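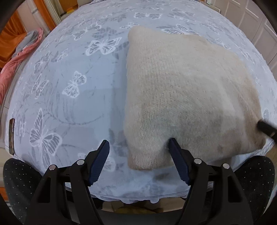 3.2 Lagerung von Maschenware im Haushalt

Die Frage, wie Strickkleidung außerhalb der Tragezeit aufbewahrt wird, ist in der textilwissenschaftlichen Literatur lange als Randthema behandelt worden. Gut untersucht sind Waschen und Trocknen, vor allem das Schrumpf- und Filzverhalten von Wolle. Über die Monate, in denen ein Pullover im Schrank liegt oder hängt, liegen dagegen nur wenige Daten vor. Für die vorliegende Arbeit wurde deshalb zwischen hängender, gerollter und gefalteter Lagerung unterschieden. Als gefaltet gilt ein Stück, wenn es flach aufliegt und durch mindestens eine Umlegung auf eine annähernd rechteckige Grundfläche gebracht ist, wie bei dem beigefarbenen Strickstück in Abbildung 4, dessen feine senkrechte Rippen nach dem Zusammenlegen weiter parallel liegen und nur auf der rechten Seite von weichen, schräg verlaufenden Falten begleitet werden. Solche Schrägfalten wurden nicht als Fehler der Faltung gewertet. Sie entstehen regelmäßig, wenn mehrere Lagen eines dehnbaren Materials übereinanderliegen und die unteren Lagen nicht vollständig ausgestrichen sind.

Abbildung 4: Gefaltetes Strickstück auf gemustertem Laken.

Die Befragung der Haushalte fand im Anschluss an die in Abschnitt 2 beschriebene Materialprüfung statt. Der Fragebogen wurde an 448 Haushalte ausgegeben, der letzte berücksichtigte Rücklauf trägt das Datum 2022-10-19. Gefragt wurde nach der Art der Aufbewahrung, nach der Stapelhöhe, nach der Dauer der Lagerung zwischen zwei Tragezeiten und nach sichtbaren Veränderungen an Schulter, Saum und Bündchen. Die Antworten zur Stapelhöhe wurden in Stücken erhoben, nicht in Zentimetern, da sich in den Vorgesprächen gezeigt hatte, dass die Befragten die Höhe eines Stapels sehr ungenau schätzen, die Zahl der Stücke darin aber recht zuverlässig nennen können.

Bei der Auswertung zeigte sich ein deutlicher Unterschied zwischen dem, was die Befragten für richtig halten, und dem, was sie tun. Die überwiegende Mehrheit gab an, dass Strickwaren liegend aufbewahrt werden sollten. In denselben Fragebögen wurde häufig mindestens ein schweres Stück genannt, das dauerhaft auf einem Bügel hängt, meist eine Strickjacke, die im Alltag oft gebraucht wird. Als Begründung wurde vor allem Platzmangel in den Fächern angegeben, seltener die Bequemlichkeit beim Herausnehmen. Einige Befragte schrieben, sie hätten das Hängen von den Eltern übernommen und nie darüber nachgedacht.

Ďurica hat in ihrer Untersuchung zu Rippengestricken darauf hingewiesen, dass die Dehnung unter Eigengewicht vor allem in den ersten Tagen der hängenden Lagerung stattfindet und danach nur noch langsam zunimmt. Unsere Messungen stützen diese Beobachtung für glatte und für gerippte Ware, allerdings mit einer Einschränkung. Bei Rippengestricken ist die Querdehnung deutlich größer als die Längsdehnung, und ein Teil der am Bügel beobachteten Verlängerung ist eine Folge davon, dass sich die Rippen in der Breite zusammenziehen. Das Stück wird schmaler und länger, ohne dass die einzelne Masche dabei viel Garn aus ihren Nachbarn zieht. Wird es anschließend flach ausgelegt und leicht befeuchtet, geht ein großer Teil der Verlängerung zurück. Bei glatt rechts gestrickter Ware war der Rückgang geringer.

Für die gefaltete Lagerung ist die Lage der Faltlinie entscheidend. Im Versuch wurden drei Faltungen verglichen: die einfache Querfaltung auf halber Länge, die Drittelung mit eingeschlagenen Seiten und die Längsfaltung entlang der vorderen Mitte. Die Proben stammten aus zwei Lieferungen der Firma Dulico und aus Restbeständen des Herstellers Orberg. Sie wurden vor dem Versuch gewaschen, liegend getrocknet und in Normalklima ausgelegt, bis sich ihr Gewicht nicht mehr änderte. Danach lagen sie sechs Monate in geschlossenen Fächern, ein Teil der Proben unbelastet, der andere Teil unter einem Gewicht, das einem Stapel aus 6 gleichartigen Stücken entsprach.

Nach dieser Zeit war die Faltlinie bei allen belasteten Proben sichtbar. Unterschiede bestanden in der Frage, wie schnell sie wieder verschwand. Bei der Querfaltung verlief der Knick rechtwinklig zu den Maschenstäbchen, sodass jedes Stäbchen an genau einer Stelle geknickt wurde. Diese Knicke waren nach zwei Tagen hängender Auslüftung in den meisten Fällen nicht mehr zu erkennen. Bei der Längsfaltung fiel die Faltlinie mit einem Stäbchen oder mit der Rinne zwischen zwei Stäbchen zusammen. Lag sie in der Rinne, war sie von Anfang an kaum auffällig. Lag sie auf dem Stäbchen, blieb ein heller, leicht glänzender Strich zurück, der bei einem Teil der Proben erst nach erneutem Waschen verschwand. Der Effekt war bei dunklen Farben stärker ausgeprägt, was mit der veränderten Lichtreflexion an den flachgedrückten Fasern zusammenhängen dürfte.

Zur Beurteilung des Oberflächenbildes wurden die Proben von zwei Personen unabhängig voneinander mit einer fünfstufigen Skala bewertet. Die Übereinstimmung war bei der Faltlinie gut, bei der Knötchenbildung nur mäßig. Das ist aus anderen Arbeiten bekannt und hat vermutlich damit zu tun, dass eine von Haus aus leicht flauschige Oberfläche den Übergang zwischen Faserflor und beginnendem Pilling schwer erkennbar macht. Wir haben die Angaben zur Knötchenbildung daher in Tabelle 5 zwar aufgeführt, aber nicht weiter ausgewertet.

Antal vertritt in mehreren Beiträgen die Auffassung, dass das Rollen dem Falten vorzuziehen sei, weil dabei keine scharfen Kanten entstehen. Für leichte Ware lässt sich das bestätigen. Bei schweren Stücken, insbesondere bei solchen mit breitem Bündchen, führte das Rollen in unseren Versuchen zu einer einseitigen Dehnung der außen liegenden Lage. Die Differenz zwischen Vorder- und Rückenteil war nach der Lagerung messbar und bei zwei Proben auch ohne Hilfsmittel zu sehen. Ob die Differenz beim Tragen bestehen bleibt, wurde nicht geprüft.

Ein weiterer Punkt betrifft das Fach selbst. In der Befragung wurden offene Regalböden, Schubladen und geschlossene Schrankfächer genannt, dazu vereinzelt Kartons unter dem Bett. Für die mechanische Beanspruchung spielt die Art des Faches kaum eine Rolle, für den Befall durch Kleidermotten dagegen eine erhebliche. Haushalte mit offenen Regalen meldeten seltener Fraßschäden als Haushalte mit selten geöffneten Schubladen. Eine ursächliche Deutung lassen die Daten nicht zu. Möglich ist, dass Stücke in offenen Regalen häufiger bewegt werden, möglich ist auch, dass dort vor allem häufig getragene und damit häufig gewaschene Kleidung liegt. Der Fragebogen unterschied hier nicht genau genug. In einer Folgeerhebung sollte die Zeit seit der letzten Entnahme für jedes Fach einzeln erfasst werden.

Die Wiederholung der Messungen nach der zweiten Lagerperiode begann im November und verwendete dieselben Proben. Dabei wurde die relative Luftfeuchte in einem der beiden Prüfräume auf 50 Prozent gehalten, während der andere Raum ungeregelt blieb. Im geregelten Raum fielen die Faltlinien etwas schwächer aus. Die Unterschiede lagen jedoch für Baumwolle innerhalb der Messunsicherheit und waren nur bei Wolle und Wollmischungen deutlich. Zwei Proben aus der Orberg-Lieferung mussten ausgeschlossen werden, weil sich am Saum eine Naht gelöst hatte.

Einschränkend ist festzuhalten, dass die Proben im Versuch nicht getragen wurden. Im Haushalt wechseln sich Tragen, Lüften, Waschen und Lagern ab, und es ist anzunehmen, dass sich die Wirkungen überlagern. Ein am Ellbogen ausgebeulter Ärmel lässt sich schlechter glatt legen als ein neuer, und eine ungleichmäßige Lage im Stapel begünstigt wiederum Knicke an Stellen, die beim nächsten Tragen beansprucht werden. Solche Wechselwirkungen lassen sich mit dem hier gewählten Aufbau nicht abbilden. Der in Abschnitt 4 vorgestellte Trageversuch nimmt diesen Punkt auf, beschränkt sich aber auf Pullover mit Rundhalsausschnitt.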